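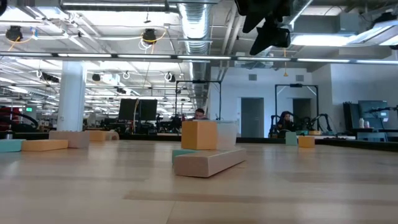
4.2 Regulação das dobradiças após a montagem das portas

Esta secção aplica-se às portas de substituição Zotton montadas em módulos existentes, com dobradiça Firkulon de copo encastrado. Para frentes de gaveta, consultar a secção 4.3.

Ferramentas: chave Pozidriv n.º 2, nível, calço de 2 mm.

1. Confirmar que o módulo está nivelado e fixo à parede.

2. Encaixar a porta nas placas de base, começando pela dobradiça superior. Pressionar até ouvir o estalido.

3. Regulação lateral: rodar o parafuso dianteiro até obter uma folga de 2 mm entre portas contíguas. Verificar com o calço em cima e em baixo.

4. Regulação em profundidade: rodar o parafuso traseiro. A porta não deve roçar na aresta da ilharga.

5. Regulação em altura: desapertar os parafusos da placa de base meia volta, deslocar a porta e reapertar.
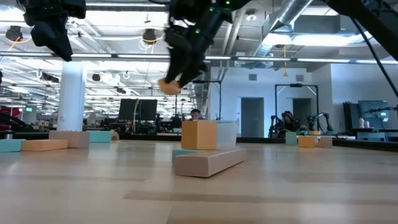
Fig. 7. Garra preta com bloco de espuma laranja.

6. Abrir e fechar a porta várias vezes e repetir o passo 3 se necessário.

Nota: as portas da série Pangilinan com altura igual ou superior a 1104 mm levam uma terceira dobradiça. Montá-la antes de iniciar a regulação.

CUIDADO: não usar aparafusadora elétrica nos parafusos de regulação. O aperto excessivo danifica a rosca, e a dobradiça terá de ser substituída (ref. 58 da lista de peças).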